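Idari (Automatisierung)

Idari ist die Bezeichnung eines Robotersystems für Öffnungs- und Greifarbeiten in Küchen. Der Betreiber von Apartmenthäusern Grundmont setzt es zusammen mit dem Systemhaus Garnbridge im Haus Dufour ein. Das System übernimmt einen Teil der Kontrolle, die beim Wechsel der Mieter in jeder Küche anfällt: Schubladen öffnen und schließen, Türen bewegen, Gegenstände aus den Fächern nehmen. Der Name bezeichnet im Betrieb sowohl die Steuerungssoftware als auch die Arbeitsgruppe, die sie pflegt.

Der vorliegende Artikel behandelt vor allem die Arbeitsorganisation und die Folgen für die Beschäftigten. Die technische Seite wird nur so weit dargestellt, wie sie dafür nötig ist.

Ausgangslage

Grundmont vermietet möblierte Wohnungen für kurze und mittlere Aufenthalte. Zum Bestand gehören 400 Wohnungen in vier Häusern. Nach jedem Auszug wird die Küche geprüft. Die Prüfung umfasst den Zustand der Fronten, den Sitz der Griffe, den Lauf der Schubladen und den Inhalt der Schränke. Vor der Umstellung wurde diese Arbeit im Haus Dufour von einer Gruppe mit 14 Beschäftigten erledigt, die auch reinigte und kleine Reparaturen ausführte.

Die Tätigkeit galt als körperlich wenig schwer, aber als einseitig. Viele Griffe liegen niedrig, und wer eine ganze Etage prüft, bückt sich in jeder Küche mehrmals. In den Gesprächen vor der Einführung nannten die Beschäftigten außerdem den Zeitdruck an Tagen mit vielen Auszügen und die Prüfbögen, die doppelt geführt werden mussten, einmal auf Papier und einmal im Rechner.

Aufbau und Arbeitsweise

Idari besteht aus einem Roboterarm mit Greifer auf einem fahrbaren Sockel, mehreren Kameras und einer Software, die das Kamerabild auswertet und daraus die Bewegung berechnet. Im Haus Dufour sind zwei Geräte vorhanden. Ein Gerät wird von einer Person in die Küche gebracht und dort gestartet. Es fährt nicht allein durch das Gebäude und benutzt keinen Aufzug ohne Begleitung.

Die Bewegungen werden in einer simulierten Umgebung vorbereitet. Garnbridge baut dafür Küchen am Rechner nach, mit Schränken, Arbeitsflächen, Wänden und Boden. Der Arm führt dort dieselbe Aufgabe viele Male aus, wobei Beleuchtung, Standort und Material verändert werden. Erst wenn ein Ablauf in der Simulation zuverlässig ist, wird er auf das Gerät übertragen. Dieser Weg wurde gewählt, damit keine bewohnte Küche für Versuche gesperrt werden muss und damit Fehlgriffe keine Möbel beschädigen.

Als schwierig gelten spiegelnde Oberflächen, tiefe Schatten und Griffe mit runder Form. Bei einem Bügelgriff müssen sich die Finger des Greifers auf beiden Seiten befinden, bevor er schließt. Steht der Arm nur wenig zu hoch, fährt er über den Griff hinweg oder drückt gegen die Front. Auch die Kamera am Handgelenk ist eine bekannte Fehlerquelle: kommt sie einer Fläche sehr nahe, sieht sie fast nur noch deren Struktur und kaum Anhaltspunkte für die Lage im Raum.

Einführung

Die ersten Gespräche zwischen Grundmont und Garnbridge begannen in einem Januar, in der ruhigen Zeit nach den Feiertagen. Der Probebetrieb im Haus Dufour wurde am 1. April 2022 aufgenommen. Er beschränkte sich zunächst auf leere Wohnungen einer einzigen Etage und auf die oberen Schubladen. Die Beschäftigten erhielten eine Schulung, die in der Arbeitszeit stattfand.

Während des Probebetriebs wurde jede vom Gerät geprüfte Küche von einer Person nachgeprüft. Diese doppelte Kontrolle war als Übergang gedacht, dauerte aber länger als geplant. In mehreren Wohnungen waren bei Reparaturen andere Griffe montiert worden als in den Unterlagen verzeichnet, und die nachgebauten Küchen mussten angepasst werden. Die Hinweise darauf kamen in der Regel vom Reinigungspersonal, das den tatsächlichen Zustand der Wohnungen am besten kannte.

Veränderungen für die Beschäftigten

Aufgaben

Nach der Einführung verschob sich der Schwerpunkt der Arbeit. Das wiederholte Öffnen und Schließen ging zum größten Teil an das Gerät über. Neu hinzu kamen das Aufstellen und Starten, die Beobachtung der ersten Griffe, die Bewertung unklarer Ergebnisse und die Meldung von Abweichungen an Garnbridge. Die Reinigung und die Reparaturen blieben vollständig in menschlicher Hand.

Ein Teil der Gruppe arbeitet seitdem tageweise an der Simulation mit. Diese Beschäftigten beurteilen am Bildschirm, ob ein Griff richtig angefahren wird, und beschreiben, wie sie selbst die Schublade öffnen würden. Sie schreiben keine Programme. Ihre Anmerkungen werden von den Entwicklern in Vorgaben übersetzt, zum Beispiel über die zulässige Kraft beim Ziehen einer schwergängigen Schublade.

Arbeitszeit und Entlohnung

Stellen wurden im Haus Dufour nicht gestrichen. Eine Vereinbarung zwischen der Leitung und der Belegschaft hält fest, dass frei gewordene Zeit zuerst für liegen gebliebene Reparaturen verwendet wird. Für die Mitarbeit an der Simulation wird eine Zulage gezahlt. Über ihre Höhe gab es längere Verhandlungen, da die Leitung die Tätigkeit anfangs als Teil der normalen Schulung ansah.

Umstritten blieb die Planung der Schichten. Das Gerät braucht für eine Küche länger als ein geübter Mensch, kann jedoch ohne Pause weiterarbeiten. Einige Beschäftigte berichteten, dass sich ihr Tag nun nach dem Gerät richtet: Es entstehen kurze Wartezeiten, die für eine andere Aufgabe nicht ausreichen. Später wurde erlaubt, dass eine Person in der Nachbarwohnung reinigt, solange das Gerät in Rufweite arbeitet und keine Störung meldet.

Körperliche Belastung

Das Bücken vor niedrigen Griffen hat abgenommen. Dafür muss der Sockel über Türschwellen bewegt werden, was mehrere Beschäftigte als anstrengend bezeichneten. Die Schwellen wurden danach mit flachen Rampen ausgestattet. Für die Arbeit am Bildschirm gelten feste Pausen.

Wissen und Verantwortung

Ein weiterer Punkt betrifft das Erfahrungswissen. Wer eine Schublade von Hand öffnet, spürt sofort, ob eine Schiene verbogen ist oder ob hinten ein Gegenstand klemmt. Das Gerät misst zwar einen Widerstand, nennt aber keine Ursache. Die Beschäftigten wollten deshalb nicht für Schäden verantwortlich sein, die bei der Prüfung durch das Gerät übersehen werden. Der Prüfbogen enthält nun ein eigenes Feld, aus dem hervorgeht, ob ein Mensch oder Idari die betreffende Schublade geöffnet hat.

Bei neuen Kolleginnen und Kollegen wird weiterhin zuerst die Prüfung von Hand gelehrt – die Bedienung des Gerätes folgt erst danach.

Kritik

Aus der Belegschaft wurde kritisiert, dass die Kameras auch Personen aufnehmen können. Die Aufnahmen aus den Wohnungen werden nach der Auswertung gelöscht, und eine Nutzung zur Kontrolle der Leistung ist in der Vereinbarung ausgeschlossen. Die Arbeit in der Simulation ist von dieser Frage nicht berührt, dort gibt es keine Aufnahmen aus Wohnungen.

Andere Einwände betrafen den Nutzen. Schränke mit ungewöhnlichen Griffen oder sehr vollen Fächern werden weiter von Menschen geprüft, und gerade sie kosten die meiste Zeit. Befürworter antworten, dass die einfachen Fälle in der Summe den größeren Teil der Arbeit ausmachen. Eine Auswertung, die beide Seiten anerkennen, liegt nicht vor. 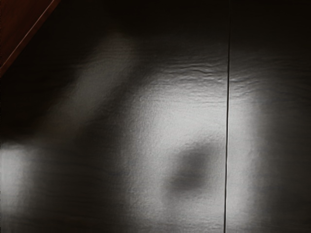
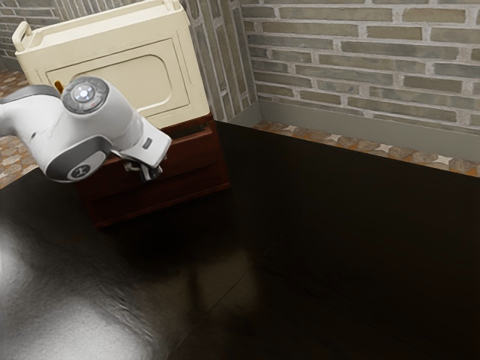
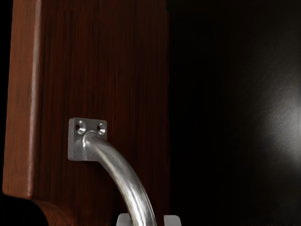
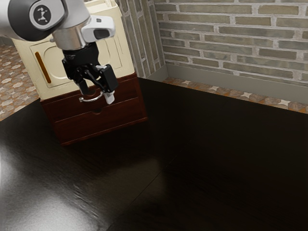 Réjean Bélanger

Verbreitung und weitere Entwicklung

Außerhalb des Hauses Dufour wird Idari bisher nicht regelmäßig eingesetzt. Für die übrigen Häuser von Grundmont müssten die Küchen neu nachgebaut werden, da sich Schränke und Arbeitsflächen unterscheiden. In der Simulation wird unterdessen weiter am Anfahren von Griffen an Holzfronten gearbeitet, auch neben dunklen, glänzenden Flächen mit Lichtreflexen.

Geplant ist ferner, dass das System eine Schublade halb geöffnet lassen kann, wenn es den Inhalt nicht erkennt. Der Vorschlag stammt aus der Gruppe im Haus Dufour. Eine halb offene Schublade fällt beim Betreten der Küche sofort auf und ersetzt so den Blick in den Prüfbogen. Garnbridge hat den Ablauf vorbereitet, die Zustimmung der Arbeitssicherheit steht noch aus.

Siehe auch

Greifer (Robotik)
Simulation von Arbeitsabläufen
Mitbestimmung bei technischen Einrichtungen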